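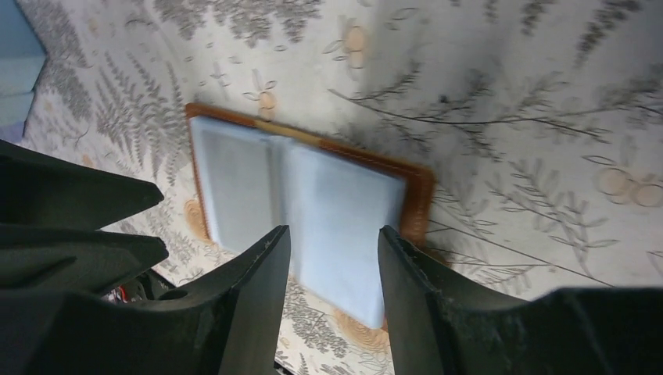 Open book or folder with a brown cover on a patterned cloth.

Floncombe Peatland Carbon Monitoring
Progress report to the Cendamano Fund
August 21, 2024
Prepared by Parveen Hashmi, project lead

Work since the last report

The ground network is now complete. All 40 water table loggers are in place, and 38 of them are sending readings every hour. The other two are on the north slope, where the signal is weak, and we download them by hand on each site visit. Jaruwan Khamphan has moved the full record into one database and removed the duplicate entries we mentioned last time.

Gas sampling is on schedule. We take methane and carbon dioxide readings from 20 fixed collars, half on the rewetted ground and half on the drained ground next to it. One round was lost to high winds in early August and was repeated the following week. The repeat round is marked as such in the data file.

Satellite work is moving more slowly. Faisal Rajput has matched the radar images to the logger readings for the lower basin, and the fit is good on open moss. It is poor under heather and close to the old drainage ditches. Until that improves we will not publish a moisture map for the whole site. A map of the lower basin alone can be ready with the next report if the Fund would find it useful.

Early results

Water levels in the blocked sections have stayed closer to the surface through the summer than those in the drained sections. The gap was widest after the dry spell in the first half of the growing season. Methane is higher on the rewetted ground, as we expected, and carbon dioxide losses are lower. We do not yet have a full year of gas data and would ask that no annual figure be quoted from this report.

Logger data coverage for the period was 97 percent. Most of the missing hours come from a single battery fault at the Chaudhry gate station. The battery has been replaced.

Landowners and access

Lahcen Naciri met with the grazing tenants at Wotel to go over the fencing plan. They have agreed to the eastern line. The western line is still open - the tenants want a second gate, and we think the request is fair. The cost can be met from the existing fencing budget.

Budget

Spending is slightly under plan. The main reason is the late start of the laboratory contract for the peat cores. Fahad Talpur now has a signed agreement with the lab, and the first invoice will fall in the next period. We are not asking to move money between budget lines.

Problems and risks

The heather problem with the radar images could delay the site map by a full season. Faisal is testing a second set of images taken at a longer wavelength. We also have only one person trained to run the gas analyzer, and Jaruwan will begin training on it before the end of August.

Next period

Send the first batch of peat cores to the lab.
Finish the western fence line, with the added gate.
Refit the two north slope loggers with taller antennas.
Report on the longer wavelength test.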